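Office chair questions I keep getting

I've been helping people set up small offices for a fair while now, and the chair emails outnumber everything else in my inbox. I've put my usual answers on one page so I can send a link instead of typing it all out again at 7 in the morning. Have a read, and if yours isn't covered, drop me a line!

Do I really need armrests?

Need, no. I like them, though. They give your forearms somewhere to go when you're reading or on a long call, and they're handy for pushing yourself up out of the seat. The trouble starts when they're too high, because you end up with your shoulders around your ears all day. If yours adjust, drop them right down, sit with your arms hanging loose, then bring them up until they just meet your elbows.

My armrests bang into the desk. What can I do?

Measure first! Floor to the underside of the desk, then floor to the top of the armrest at its lowest. If the armrest is the bigger number you can lower the seat (and see how your knees feel about it), raise the desk on blocks, or take the arms off altogether. On a lot of chairs they're held by a few bolts under the seat. Keep the bolts in a labelled bag taped under the seat, or you'll never see them again. I speak from experience.

Mesh back or padded?

I'm a mesh person. My office gets the afternoon sun and a padded back in December is just miserable. Padding feels cosier in the shop, I'll give it that, and my friend Natsumi Oshima swears by her old padded Dilero and won't hear a word against it. Try to sit in both for longer than two minutes before you hand over any money.

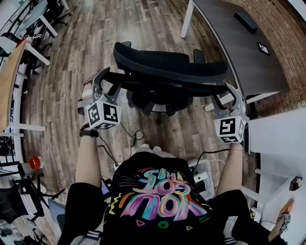 Will the castors wreck my floor?

They can. Hard castors on timber-look planks will leave marks over time, mostly in the patch where you roll back and forth, and grit makes it a lot worse. Soft castors are the easy fix and you can usually swap them yourself: tip the chair over, pull the old ones straight out, push the new ones in until they click. Check the stem size before you order. I've bought the wrong ones twice now - very annoying, and the second time was entirely my own fault.

Should I get a chair mat as well?

If you've got soft castors, I wouldn't bother. I had a mat for ages and spent half my life shoving it back into place with my foot. On carpet it's a different story, because rolling on thick pile is hard work.

How do I stop running over cords?

Get them up off the floor if you can. I clip mine along the back leg of the desk and keep the power board in a tray underneath. Anything that has to cross the floor should go behind the desk, well away from where you roll. Do a quick check of the base too, as cords love to wrap themselves around a castor.

How do you clean yours?

Vacuum with the brush head on the mesh, then a damp cloth on the arms and the base. Hair gets wound around the castor axles, so I pull it out with tweezers (gross, but weirdly satisfying). Cecilia Akolgo wrote in to say she uses a seam ripper for this, and I've since pinched one from my sewing box.

The chair sinks while I'm sitting in it. Is it done for?

Probably just the gas lift. You can buy a replacement, but getting the old one out of the base takes a rubber mallet and some bad language. If the rest of the chair is in good nick I think it's worth a go.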